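About Stidbridge Statehouse Report

Covering the legislature, bill by bill
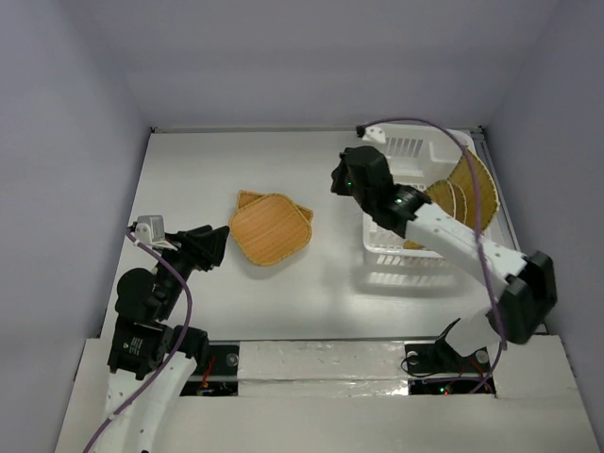

By Flora Innes, editor
Updated in September

Stidbridge Statehouse Report is an independent news service that covers the state legislature and the agencies that carry out its laws. We publish on every day the House or Senate meets, and once a week the rest of the year.

The service started as an email newsletter called the Laing Letter, named for the street where our first office was. It went to 187 readers, most of them county clerks and school business managers who needed to know which bills would change their work. We now have 2,275 paying subscribers. They include local officials, small business owners, union staff, teachers and a good number of retired people who like to follow the budget.

What we cover

Our reporters attend floor sessions and most hearings of the tax, education, transportation and health committees. We report amendments, roll call votes and fiscal notes. During session we send a morning schedule at 7 a.m. and a summary after both chambers adjourn - on deadline nights that can be very late.

Between sessions we follow rulemaking, audits, interim studies and appointments to state boards. We do not cover campaigns, except to report who has filed for a seat and who holds it after the count.

The bill tracker

Subscribers can use Presard, our bill tracking tool. It lists each bill with its sponsors, current text, committee assignments and votes. You can follow a bill by number or by subject and get an email when it moves. Presard is updated by our own staff from the House and Senate journals. Older bills go back 10 sessions.

Who we are

We have a staff of 5: an editor, three reporters and a researcher who runs the tracker. I covered county government for a daily paper before coming here, and I still edit every story before it goes out.

The service is owned by Disska, a small publishing company that also prints trade directories. Disska handles billing and payroll. It has no part in choosing or editing stories.

How we are paid

Subscriptions cover most of our costs. The rest comes from job listings and legal notices, which are marked as paid. We do not take money from candidates, parties, political committees or registered lobbyists - they may subscribe at the same price as anyone else.

Corrections

If we get something wrong, we fix the story and add a note at the top saying what changed. Send corrections to the editor with the bill number and the date of the story.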